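Swapping finger pads and re-zeroing the hand-held grippers

Kurnodley bench notes, updated 30 Jan 2026

Covers the two-finger hand-helds, left and right. Same steps for both except where it says. Read it once through before you pick up a driver, the order matters in the middle.

When to do it

Pads shiny, or an edge lifting. Cloth slides when you pull the two grippers apart. Fingers meet at the tip but not at the back, or the other way round. Reported width not at zero when closed. Any one of these, do the whole job. Don't just do the pads and hope.

If it only slips on one kind of fabric, wipe the pads first and try again. Half the grippers that land on my bench just have lint on them.

What you need

Pad set for both fingers, same batch
Hex drivers, the small set from the Skastden drawer (not the ball-end ones, they round the finger screws)
Plastic scraper
Isopropyl and lint-free wipes
Thin double-sided tape
Low-strength threadlocker
Tray with a lip
Feeler gauge
A T-shirt or other soft knit for the test

Allow 27 minutes for a pair once you've done a few. First time, longer.

Taking it down

1. Stop the recording software. Unplug the cable at the gripper end, hold the plug and don't pull the wire.

2. Gripper flat on its base, fingers away from you. Mark left and right finger with a bit of tape. They look the same. They have worn to each other, so they go back where they came from.

3. Open fully by hand. Should move smooth the whole way. If there's a gritty spot, remember where it is, you'll want it in step 9.

4. Finger pins out, then the fingers. Pins go in the tray. Leave the lower pivots alone for now.

5. Scraper under the old pad from the back edge, slow. It comes off in one piece if you're patient and in crumbs if you aren't. No knife. Wakana Kamata has a finger on the shelf with a groove cut in it if you want to see why.

6. Clean off the glue with isopropyl. Then wipe again with a fresh wipe. Let it dry properly.

New pads on

7. Tape on the pad, not on the finger. Trim flush. Line up the tip first, press down toward the back. No air under it.

8. Clamp the fingers face to face over a scrap of backing paper and leave them while you do the linkage. Check the two tips sit level. A small step at the tip is the main reason it won't pick up a single layer later on.

Linkage

9. Now the pivot screws. One at a time, back out, wipe, tiny drop of threadlocker on the thread only, back in. If it gets on the bearing face, take it out and clean it, otherwise the arm will drag by tomorrow. Tighten till the arm stops wobbling sideways, then ease off a hair. The arm should still drop under its own weight.

10. Do the left arm, then the right, then compare. Both should feel the same. If one is stiffer the fingers close off center and you will chase it in the software for an hour. Pentti Mäkelä did this for a whole afternoon in November, it was one screw.

11. Fingers back on, pins in. Close by hand and look at the gap against a light. No light at the tip, no light at the back. Feeler gauge if you can't decide.

Re-zero

12. Plug in. Open the Seppälä panel, pick the right side (left or right gripper, check the serial on the sticker, people get this wrong alot).

13. Fingers fully closed, light pressure, press Set Closed. Don't squeeze. If you squeeze, the pads compress and your zero is too low.

14. Fully open, press Set Open. The raw count should read about 172 above the closed value. Far off that means the encoder magnet has slipped, stop and bring it to Jirayu Wiriya.

15. Open and close a few times slowly and watch the trace. Smooth line = good. Steps or flat bits = go back to 9.

Cloth test

Do it on something with give, a bed or a sofa. A hard table is too easy, the fingers get pushed under the fabric and everything passes.

Lay the shirt down crumpled. Near gripper takes a fold in the middle, far gripper takes an end. Pull the end out on a diagonal till the fabric just goes tight, hold, relax. Swap hands and repeat.
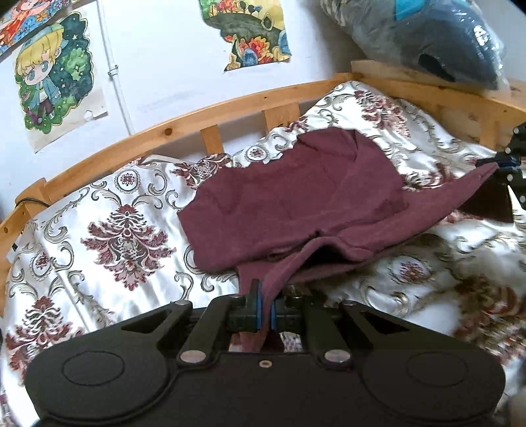 Cloth test: near gripper on a fold, the other one holding the far end.

What you want: the fold stays put between the pads when the pull comes on. If it creeps out toward the tip, the tips are not level, back to step 8. If it creeps out straight, pads are dirty or there is still glue film on them. If it holds but only when you squeeze hard, too much friction in the arms, step 9 again.

Watch it doesn't grab the bed cover along with the shirt. Easy to miss on a slippery cover – lift a little before you pull and see what comes up.

Two clean holds on each side and it passes. Write the pad batch and the open count in the log, initials, done.

Storing

Fingers slightly open, never clamped shut. Pads take a set overnight and then your zero is off agian. Cable coiled loose, not wrapped round the arms.

Spare pads are in the Ilville box, second shelf. If you take the last set tell Katherine Londoño.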